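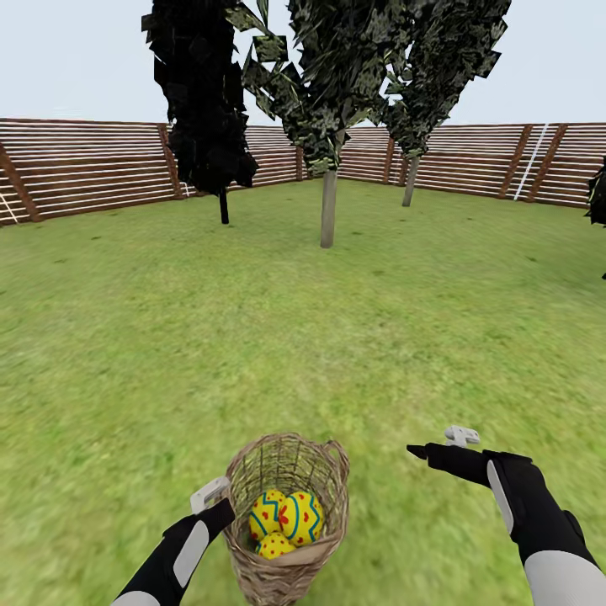
Von Ok-hee Jang

Der Pegel Stemer lag am rechten Ufer der Judier, 637 Meter unterhalb der alten Mühle, und bestand aus einem Schacht, einem Schwimmer und einem Schreiber, dessen Uhrwerk alle acht Tage aufgezogen werden musste. Vinh Sầm hatte die Station im Januar übernommen. Der Übergabevermerk umfasste anderthalb Seiten. Unter Punkt vier stand: Schloss klemmt bei Frost, Tür anheben.

Er hob die Tür an und trat ein. Der Raum maß zwei mal zwei Meter. An der Wand hing ein Regal mit den Stationsbüchern, grauer Karton, Leinenrücken, fortlaufend nummeriert. Band 11 war der letzte, den seine Vorgängerin Lục geführt hatte. Ihre Schrift neigte sich leicht nach links und änderte sich über die Jahre nicht.

Die Aufgabe war beschrieben: Ablesung am Lattenpegel, Vergleich mit dem Schreiber, Eintrag der Differenz, Unterschrift. Zulässig war ein Zentimeter. Bei größerer Abweichung war der Schwimmer zu prüfen, danach das Seil, danach der Zulauf. Sầm las 84 ab. Der Schreiber zeigte 87.

Er prüfte den Schwimmer. Er prüfte das Seil. Den Zulauf konnte er nicht prüfen, der Schieber war angefroren. Er trug drei Zentimeter ein und unterschrieb.

In der folgenden Woche betrug die Differenz wieder drei Zentimeter, in der übernächsten auch. Der Schieber ließ sich inzwischen bewegen, der Zulauf war frei. Sầm spülte ihn trotzdem. Dann schlug er Band 11 auf und suchte nach dem Beginn der Abweichung. Er fand keinen. Lục hatte in jeder Woche null eingetragen, gelegentlich einen halben Zentimeter, und neben den halben Zentimetern stand jeweils das Wort Wind.

Er nahm die Schreibstreifen aus dem Schrank und legte sie neben das Buch. Die Streifen lagen durchgehend drei Zentimeter über den eingetragenen Lattenwerten. Das galt für Band 11, für Band 10 und für Band 9. In Band 8, Seite 40, war die Differenz tatsächlich null. Auf Seite 41 betrug sie drei.

Zwischen den beiden Seiten fehlte nichts. Die Heftung war unbeschädigt.

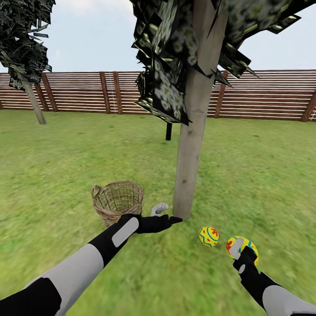 Stemer, 2. Juli 2026

Die Nachmessung erfolgte bei Niedrigwasser. Sầm hatte das Nivelliergerät aus Porkon geholt, dazu eine Latte und ein Stativ, an dem eine Klemmschraube durch eine Flügelmutter ersetzt worden war. Der nächste Höhenbolzen saß im Sockel der Mühle. Von dort führte er das Nivellement in sieben Aufstellungen zum Pegel und in sieben Aufstellungen zurück. Der Schlussfehler betrug zwei Millimeter.

Der Lattenpegel stand richtig. Der Schacht stand richtig. Die Höhe des Nullpunkts stimmte mit dem Stammblatt überein.

Er setzte sich auf die Ufertreppe und rechnete die Zahlen ein zweites Mal. Das Wasser stand bei 51. Im Schacht lief das Uhrwerk, man hörte es durch die offene Tür. Der Schreiber zeigte 54.

Lục wohnte noch im Ort, in dem Haus hinter der Furt. Sie öffnete, bevor er geklingelt hatte, und ließ ihn die Schuhe anbehalten. Er legte Band 8 auf den Küchentisch und schlug Seite 40 auf.

»Drei Zentimeter«, sagte sie.

»Seit dieser Seite.«

»Seit dem Hochwasser. Die Spitze lag bei 517. Ich war vier Tage nicht an der Station. Als ich wieder hineinkam, zeigte er drei zu viel.«

»Sie haben null eingetragen.«

»Ich habe ihn dreimal nachgestellt. Am nächsten Morgen stand er jedes Mal wieder drei darüber. Beim vierten Mal habe ich die Eintragung nachgestellt. Das hielt.«

Sầm schrieb den Satz auf und strich ihn wieder durch. Er fragte, ob sie eine technische Ursache vermute.

»Mehrere«, sagte Lục. »Ich habe die Trommel getauscht, das Seil, das Gegengewicht. Den Schwimmer auch. Es ist kein Teil mehr darin, das beim Hochwasser dabei war.« Sie schob das Buch zu ihm zurück. »Bis auf den Schacht.«

Er ging am Fluss entlang zurück. Die Station war für eine Laufzeit von 3.563 Wochen angelegt, so stand es im Stammblatt, ohne Begründung. Wer die Zahl ermittelt hatte, war nicht angegeben.

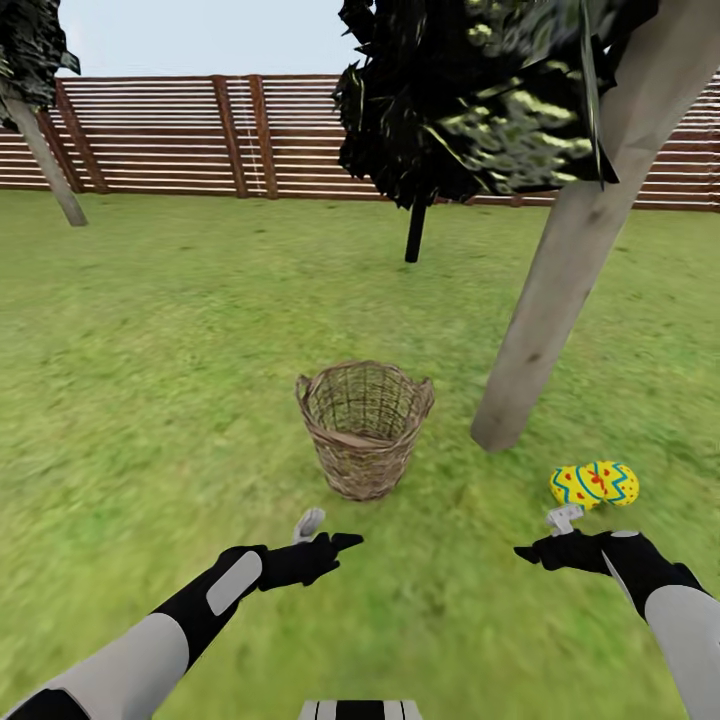
Rasenfläche mit drei Bäumen, dahinter der Lattenzaun.

Am Abend nahm er den Schreiber außer Betrieb, löste die Klemme und stellte die Feder auf 51. Er notierte die Uhrzeit, zog das Uhrwerk auf und blieb im Raum. Die Lampe hängte er an den Haken über dem Regal.

Bis Mitternacht verlief die Linie waagerecht. Um zwanzig nach zwei begann sie zu steigen, gleichmäßig, ohne Zacken, und um drei Uhr stand sie bei 54. Sầm ging mit der Lampe hinaus an die Latte. Er las 51 ab, wartete eine Minute und las noch einmal ab.

Dann ging er hinein, nahm Band 12 aus dem Regal und schraubte den Füller auf. In die Spalte für die Differenz schrieb er eine Drei. In die Spalte für Bemerkungen schrieb er: Hochwasser.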